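Tatville厨房通讯 六月号

器具栏：切菜刀的中细磨与日常保养

上一期谈了瓜类切丝时的出水问题，有几位读者来信问到刀具本身。Vasylyna Yurchenko的问题比较典型：同一把切菜刀，切胡萝卜尚可，切番茄时刀刃在表皮上打滑，切葱则总有几段底部相连。她已经磨过刀，用的是买刀时附送的拉式磨刀器，磨完当天有改善，几天后又恢复原状。

三种现象的原因不完全相同，分开说。

番茄打滑，说明刃口已经钝圆。番茄皮韧而薄，皮下组织软，刃口若没有细微的咬合力，只会把皮压下去。胡萝卜质地硬脆，靠楔入就能裂开，所以钝刀也能对付，但断面会有细裂纹，泡水后边缘发白、翘起。葱段相连多半是刃线不直：刀刃中段因长期磨损而内凹，落在砧板上时两端先接触，中段悬空。把刀刃竖直抵在平整的玻璃板上，背后放一盏灯，漏光的位置就是内凹处。砧板中间下陷也会造成同样的结果，检查时应一并看。

拉式磨刀器的问题在于角度固定，而且是用硬质合金片刮削刃口。刮出的刃带有较粗的毛边，刚用时显得锋利，毛边倒伏之后手感迅速变差。偶尔应急可以，长期使用会使刃口后方越来越厚，切根茎类时阻力明显增加。

以下是本栏目建议的水石磨法，适用于双面开刃的不锈钢或碳钢切菜刀。单面开刃的刀、锯齿刀和陶瓷刀不适用。

一、准备
日常维护用一块3000目的水石即可。刃口有肉眼可见的缺口时，要先用粗石去缺，再用中等粒度的石过渡，最后才上3000目。直接用细石磨缺口，耗时长，刃线也容易磨歪。

石面须先修平。用铅笔在石面上画网格，与修整石对磨，加水，网格全部消失为止。树脂结合的水石不宜长时间浸泡，表面淋水即可；陶瓷烧结的多数也只需淋水；传统的吸水型则要浸到不再冒气泡。不清楚手上是哪一种时，以说明书为准，有些石头泡久了会软化甚至开裂。

石下垫拧干的湿布，置于台面边缘内侧，高度以前臂自然下垂时略低于肘部为宜。

二、角度
刀背离石面的距离决定磨削角度。初学者最常见的错误是角度在推拉过程中摆动，推时抬高，拉时压低，结果刃口磨成弧面。可以先用油性记号笔把刃口两侧涂黑，轻推几下后观察：墨迹只在最边缘被磨掉，角度偏大；只在后方被磨掉，角度偏小；整条刃面均匀露出金属，角度合适。

夹在刀背上的定角夹可以用，但夹子会在石面上留下划痕，刀身宽窄不一时角度也会随位置改变。练习一段时间后建议取下。

三、磨削
左手指尖压在刀身上靠近刃口处，只对指尖下方的一段施力。推时加压，拉时松开，或反过来，选定一种后不要混用。每段推拉9次，再移到下一段，相邻两段应有重叠。刀尖部分刃线上弯，磨到此处右手肘要随之略抬，否则刀尖磨不到。

磨出的灰色泥浆不要冲掉，它参与研磨。石面发干时补几滴水。

判断何时换面，看卷刃。用拇指指腹从刀背向刃口方向轻轻滑出（切勿沿刃线方向滑动），能感到背面有一条连续的细微挂手，即可换面。若只有局部挂手，说明其余部分还没有磨到刃。没有卷刃就换面，是很多人磨了很久仍然不快的主要原因。

四、去卷刃
两面磨完后，逐次减轻压力，左右交替轻推，最后几下只用刀的自重。之后可在皮革或干净的报纸上向刀背方向拖几下。去得不彻底，就会出现前面说的情形：当天锋利，几天后变钝。

五、检验
不建议用刮汗毛或削纸的方法。纸能削开不等于番茄能切开，反之亦然。直接拿一个成熟番茄，刀放上去，不向下压，水平拉动，皮应随即裂开。再切一把小葱，观察底部有无相连。两项都通过就可以了，家用刀没有必要继续往更细的粒度走。过细的刃口切番茄和甜椒时反而偏滑。

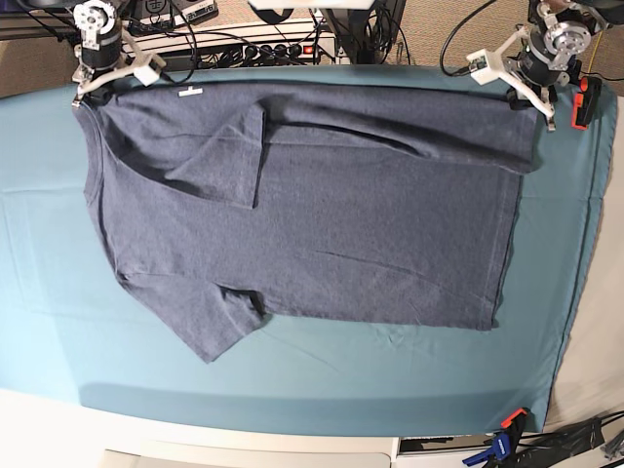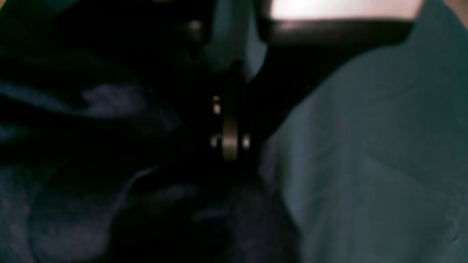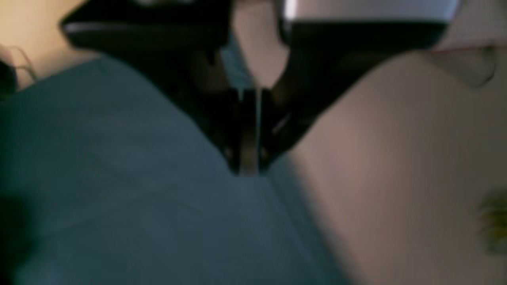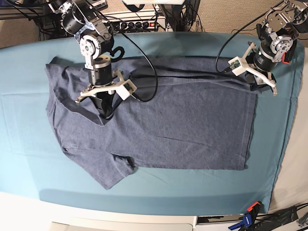
关于磨刀间隔，没有统一标准。每天做饭、用木砧板的家庭，2个月磨一次通常够用。用竹砧板的要缩短，竹材中的硬质纤维对刃口的磨损比多数木材大。玻璃和石材的板面不应当用来切菜。切完后用刀刃横刮、把菜拨进锅里，也是常见的损伤来源，翻过来用刀背刮即可。

碳钢刀切过番茄、柠檬、洋葱之后要立即擦净。表面生成的灰蓝色氧化层属正常现象，不必磨除；橙红色的锈则要及时用软木塞蘸去污粉擦掉，冲净、擦干，薄涂一层食用级矿物油。不要用花生油或大豆油代替，这类油在空气中会逐渐氧化发粘。

洗碗机不适合任何一种切菜刀，不锈钢的也一样。高温和碱性洗涤剂会使刀柄开裂、铆钉松动，刀身在篮中碰撞会崩刃。

补充两条更正。上期“腌黄瓜的切法”一文中，厚度栏漏了单位，应为2毫米。同一篇里提到Rakska牌刨丝器的刀片可以拆下单独研磨，Junpei Imai来信指出，旧款刀片是铆死的，不能拆，强行撬开会使护手变形。手中是旧款的读者请勿尝试，用细软刷清理刀片下方即可。

Liudmyla Ivanyshyn询问面包刀变钝后如何处理。锯齿刀须用锥形磨棒逐齿研磨，只磨有斜面的一侧，背面仅轻轻带过去除毛边。齿距小于磨棒直径的不能磨，硬磨会把齿尖削平。这类刀多数情况下送修比自己动手稳妥，送修前先问清对方是保留原齿形还是重新开齿。

下期器具栏谈砧板的刨平与上油，由Yurii Didenko执笔。关于木料种类和油的选择，有问题的读者可在截稿前寄来，来信请写明砧板的材质、厚度和使用年数。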